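Search the handbook
Enter keyword or chapter number

Chapter 5. Tile Floors: Layout, Setting and Joints
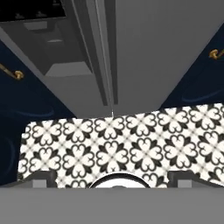

5.1 Scope of the chapter

A tile floor is a thin, stiff layer bonded to a base that moves. Most failures start in the base or in the bond, and few start in the tile. The chapter covers interior floors laid over concrete or over a wood frame. Wall tile is treated in Chapter 6, and outdoor paving is left to the second volume.

Three terms are used throughout. The base is the structure that carries the load. The bed is the layer of mortar or adhesive between base and tile. The field is the main area of tile, as opposed to the border and the cuts at the walls.

5.2 Pattern and layout

Pattern affects labor more than it affects strength. A plain grid of one color hides small errors in tile size. A pattern in two strongly contrasting colors does not, as the eye follows each line of contrast across the floor. For patterned work, tiles should be sorted by measured size before setting begins.

Layout starts from two lines snapped at right angles through the center of the room. Tiles are placed dry along both lines to the walls. If the last tile on either line would be cut to less than half its width, the line is shifted by half a tile. In long rooms the check is repeated at both ends.

The Clirna survey of school corridors, reported by Boonmee Rungrueang, recorded 29 floors with 200 mm tile and contrasting patterns. The most common fault was drift of the joint line away from the wall, and it was worst where layout had been started from a doorway.

5.3 Movement joints

Tile and base expand at different rates. Without a soft joint, the stress collects until the tile lifts along a ridge. The worked problems in this chapter use a joint width of 5 mm at the room edge. Joints in the base must be carried up through the bed and the tile. They are filled with sealant and never with grout.

A pattern should be planned so that movement joints fall on a line of the grid. Section 5.7 works through such a plan for the Plaltstead entrance hall, which is laid in 400 mm tile.

Related chapters
Chapter 4. Concrete Bases and Screeds
Chapter 6. Wall Tile in Dry and Wet Rooms
Case study: Refitting the Cuevas Arcade
Tables: Cletach Slip Ratings

This site uses cookies to remember your reading position. Accept | Manage settings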